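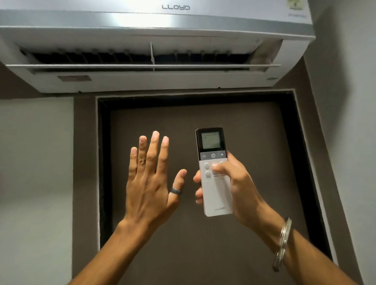

Fig. 4-1. Remote up at the unit, other hand under the outlet to check for air.

SECTION 4. BEDROOM AIR CONDITIONER

For guests and for whoever is on turnover duty. Wall unit, the LLOYD one. The living room has a different make and a different remote, see Section 5. Don't mix up the remotes, they don't talk to each other.

The maker's own booklet is in the hall drawer. If it says something different from this page, go with the booklet and let Banafsheh know so she can fix the page.

4.1 Before you start

Windows shut. Bathroom door shut too if you want the room cool before midnight.

Wall switch for the AC on. It's the big one beside the closet, apart from the light switches. Cleaners flip it off between stays, so if you just got here it's probably off. Give it a minute after switching on before you touch the remote.

Remote lives in the holder by the bed. Please put it back there. Replacing it took most of February last time.

CAUTION: Wall switch is for arriving and leaving. Don't use it to stop the unit while it's running. Use the remote first, wait for the flap to close, then the switch.

4.2 Turning it on

1. Stand in front of the unit, a few steps back. Not from the bed, the angle is bad and the headboard lamp gets in the way.

2. Hold the remote upright and point the front end at the unit.

3. Press the power button once. One press. Wait for the beep.

4. Flap under the vent swings open on its own. Takes a few seconds. Do not help it.

5. Hold your free hand up near the outlet, palm toward the vent, fingers open. Keep it below the flap. You should feel air moving. Not cold yet, just moving.

6. Wait. Cold air comes later than the fan does, the outdoor part needs time to get going. Go unpack something.

7. Hand up again. Cool now? Good, go to 4.3. Still room temperature after a decent wait, go to 4.7.

NOTE: No beep means the unit didn't hear you. Move closer and try again before you start pressing everything. Most calls we get are from people who pressed power twice, on then off, and think it's dead.

CAUTION: Never put fingers, pens, hangers or anything else through the louvers. There's a fan back there and you can't see how near it is. Kids too. Especially kids.

4.3 Picking a mode

The mode button steps through the list one press at a time. Watch the little pictures on the remote's screen.

COOL (snowflake). What you want nearly always.

DRY (drop). Sticky evenings when it isn't that hot. Fan goes slow by itself in this mode and you can't change it, so don't worry that the fan button does nothing.

FAN (fan blades). Moves air around, no cooling. Fine for mornings.

AUTO. Unit decides. Some guests love it, Kamran says it always guesses wrong. Try it if you like.

NOTE: If somebody left it in FAN you can lower the temperature all day and get nothing. Check the mode first.

4.4 Temperature and fan speed

1. Press the up or down button until you get the number you want. Each press is one degree.

2. Wait a bit before changing again. Setting it to the lowest number doesn't make it cool any faster, it just keeps going longer and you wake up frozen at 4 in the morning.

3. Fan button for the speed. High to pull the room down when you come in, then low for sleeping. High is loud.

4. Check with your hand if you're not sure the speed changed. Same as before, palm up to the outlet, below the flap. You'll feel the difference right away.

Numbers look too big, like it wants to boil you? Screen is in Celsius. Or too small, depending where you're from. There's a conversion card taped inside the closet door. Card was printed by Ardalan and it's right, we checked.

4.5 Aiming the air

The flap goes up and down from the remote. Swing button.

1. Press swing once. Flap starts moving up and down.

2. Watch it. When the air is going where you want, press swing again. It stops there.

3. For sleeping, stop it high so the air goes over the bed and not at your face.

Side to side is the vertical louvers inside the outlet. On this unit we leave them where they are. If they're really blowing straight at you and you can't stand it, message us and Hamidreza will come by and set them with the unit switched off.

CAUTION: Don't push the flap by hand, ever. There's a small motor on it and it strips. After that it hangs loose and rattles all nigth and the only cure is a new motor.

4.6 Sleep and timer

Sleep button: lets the temperature creep up while you're out cold. Screen shows a moon. Press again to cancel.

Off timer:

1. Unit running.

2. Press timer. Number on the screen starts blinking.

3. Up or down to set the hours. 2 is plenty for most nights.

4. Press timer again while it's still blinking. If you wait too long it forgets and you start over.

5. Blinking stops, number stays. Done.

To cancel, press timer until the number goes away.

NOTE: On timer works the same with the unit off. We'd rather you didn't use it when you're out for the day. Please just turn it on when you're back.

4.7 Not working

Nothing at all, no beep:
Wall switch. Then batteries. Then stand closer. Spare batteries in the hall drawer, in the Jernik tin. Two of them, both change together, don't mix an old one with a new one.

Screen on the remote is fine but unit ignores it:
Wrong remote? The living room one looks a lot like it in the dark. Bedroom one has a strip of green tape on the back, under your palm. Also check nothing is in the way, balloons, laundry, a tall friend.

Fan blows but never gets cold:
Mode first (4.3). Then temperature, has to be lower than the room. Then windows. After all that, off with the remote, wait, on again. Still warm, call.

Started fine then quit:
Power dip, most likely. Happens on hot evenings in this building. The unit waits a few minutes before it restarts and that's normal. Don't keep pressing.

Water dripping from the casing:
Off with the remote. Wall switch off. Towel on the floor. Call, any hour. Usually the drain line and it's a quick fix, but it will stain the wall if it's left.

Smells musty for the first minute:
Hasn't been run for a while. Run FAN with a window open, then close up and go to COOL. If the smell stays, the filters need doing, tell us.

Clicking or creaking:
Plastic warming up and cooling down. Ignore. Grinding or scraping, don't ignore, turn it off and call.

4.8 Turning it off

1. Power button, once.

2. Wait until the flap closes all the way.

3. Hand up by the outlet, no air. Then it's off.

4. Remote back in the holder.

5. Only if you're leaving for good: wall switch off.

NOTE: Going out for dinner, off please. Going out for milk, leave it.

4.9 Filters (turnover crew only, guests skip this)

Every second turnover in summer. Friday is easiest, the ladder is upstairs already.

1. Off with the remote, wait for the flap, wall switch off. All three, in that order.

2. Ladder, not the bed, not the desk chair.

3. Lift the front panel with both hands, one at each side. Goes up and holds at a click. Panel is glossy and shows every scratch so no rings dragging over it, no scouring pads.

4. Slide the filters out. Lift a little, then down. Dust will fall, put the old sheet down first.

5. Vacuum, then rinse under lukewarm water if they're still gray. No hot water, they warp. No bleach.

6. Shake, then dry in the shade. Fully dry. If you're in a rush swap in the spare set from the Kolora box and leave the others to dry on the rack.

7. Slide back in, push till they seat.

8. Panel down, press both sides and then the middle. Gap at one end means it isn't seated, do it again.

9. Wipe the outside with a soft damp cloth. Wring it out well. No spray straight onto the unit, ever.

10. Wall switch on. Run COOL and do the hand check, same as 4.2. Air should feel stronger then when you started.

11. Write it on the sheet inside the closet door. Initials are enough.

CAUTION: Don't open anything past the filters. The fins behind them are sharp and bend if you look at them. Anything deeper is for the Rezaei service people, they come once a year, 50 for the visit and we pay it.

4.10 Who to call

Daytime: Visitación Benítez, number is on the fridge.
Evenings and nights: Hamidreza Shokri, same card, second line.
Tell them it's the bedroom unit, what the screen says and whether you heard a beep. Saves a trip.

If you booked through Skondlow you can message in the app too, but it's slower. Water dripping, always phone.

Next: Section 5, living room AC and ceiling fan.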